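How does a robot learn to warm up lunch?

20 Nov 2025

Hello again, robot fans! Last time I wrote about vacuum cleaners that get stuck under sofas. This time I've been looking at a learning kit called Walo, made by a small firm called Gruvano, and it has kept me busy for days.

So what is Walo? It's a set of wristbands covered in black and white square patterns, plus a computer program that goes with them. You put the bands on and do an ordinary job, like getting food out of a cupboard or using the microwave. A camera up at head height watches your hands the whole time. Each little square has its own pattern (a bit like a secret code), and the program uses the patterns to work out where your wrists are and which way they're turned.
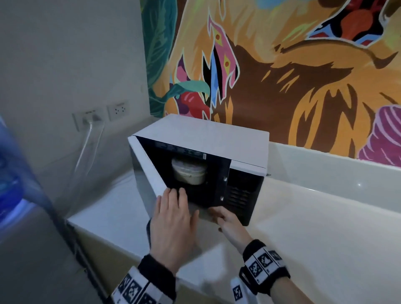 Why bother with all that? Well, think about a microwave door. You know which side the hinge is on, you know how far it swings, and you know to keep your elbow out of the way. You've done it so often that you don't think about it any more! A robot starts with none of that. It has to be shown, and one go is nowhere near enough. Gruvano says to do each job at least 100 times before you expect a robot to copy it, and to change things a bit as you go. Move the bowl. Stand somewhere else. Use your other hand first.

The kit comes with a card of jobs to try, and the kitchen ones are my favourites. Lids are harder than they look, and so is anything see-through, as cameras can find clear plastic tricky to spot. Try picking up a tub of rice with your eyes half shut and you'll get the idea.

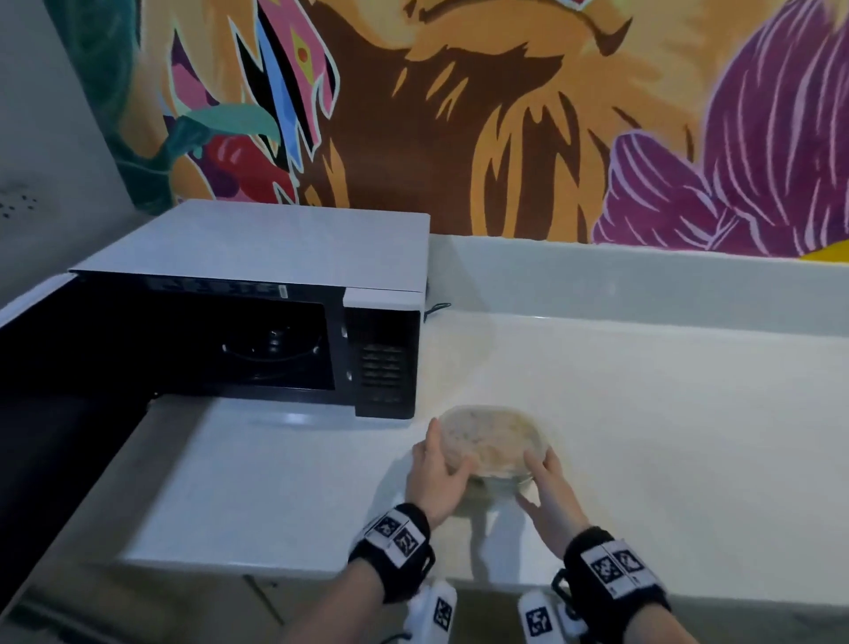
Squishy tubs are another puzzle. Hold one too loosely and it slips, squeeze too hard and the lid pops off and there's rice on your socks. The wristbands can't feel how hard you're squeezing, and I do think that's the weak spot of the kit. Gruvano is working on a fingertip add-on called Puma, due in March, but I haven't tried it so I can't say if it's any good.

What else? The bands are comfy and the buckle is easy. Setting up took me roughly 5 minutes. The program did lose track of me whenever I covered a square with my sleeve, so roll your sleeves up!

It isn't a toy you'd ask for on your birthday, I'm afraid. The full set costs £2,640, so it's really for schools, clubs and labs. The Skevwood science centre has 2 sets you can try if you bring a grown-up, and you have to book.

Next time: can a robot fold a T-shirt?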